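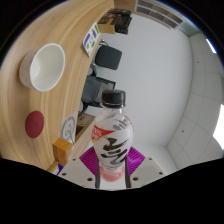

A bottle held between the two ribbed pads of the hand-held gripper.

I want to make a case for the pads. People who write about grippers like to talk about the clever end of things — the software, the training, the hours of recordings — and I enjoy all that too, I really do, but I have spent a good part of the last year looking after hand-held grippers and I have come to believe that most of what we blame on the clever end starts in two pieces of purple ribbed material you could lose in a coat pocket.

We keep a small set of these tools going for a project called Irneck. Somebody picks one up, squeezes it around a bottle or a bowl or a box, and the camera on the tool records how it went. They get handled a lot, by people with big hands and small hands and cold hands, and they come back to my bench in every condition you can imagine (one had honey in the hinge, and I never did get the whole story).

When I started, our rule was to change the pads after 1000 grasps. It was a nice round number and it looked fine on the sheet taped to the cabinet. The trouble is that a grasp on a cardboard box and a grasp on a smooth plastic bottle are very different things to a pad. I have taken off pads at the full count that were as good as new, and I once pulled a pair at 62 because the ribs on one side had already gone glossy and were letting anything slick turn in the grip. So these days I look, and I run my thumb across the ribs, and I write down what I find. It takes longer. I think it's worth it.

My other strong opinion is that pads should be changed in pairs, always. Folks hate this. It feels like throwing out a good shoe! But a fresh pad facing a tired one pulls the object over toward the side with more bite, and then you have a tool that holds everything a tiny bit crooked, and whoever is using it learns to twist the wrist to make up for it, and that twist goes straight into the recordings. I would much sooner spend the money on the second pad.

The supplier question comes up every time I say this, so: we buy from Nseir, and for a while we bought a cheaper pad from Drolleseo. The cheaper ones gripped beautifully for the first 120 grasps or so and then seemed to lose heart. I have nothing against them for light work. The Gestik people, who run the same sort of tool down the hall from us, still use them and are perfectly happy, and we have agreed to stop bringing it up at lunch.

Then there is cleaning. Warm water, a drop of dish soap, a soft toothbrush along the ribs and never across them, and then leave the pads alone for 20 minutes before they go back on. Please don't use the alcohol wipes. I know they are right there on the shelf. While the pads are off, check that both fingers close evenly, and go over the screws by hand, gently, with the short driver.

My test object is a plain old drink bottle, and I would defend that choice too. It's smooth and round, and you can see through the shoulders, so if it leans you notice. I close the tool on it slowly, lift, tilt my wrist one way and then the other, and watch the cap. If the cap drifts to one side I open everything up again, even when it is late and I would like to go home. We do have a proper steel test cylinder in a padded case, and it sits there looking handsome, but our tools spend their days picking up groceries and I like to test them on groceries.

In June we are supposed to talk about moving all of this to a fixed schedule, with reminders sent out by the computer. I'll go along with the reminders. I would only ask that whoever gets one still takes the pads off and looks at them.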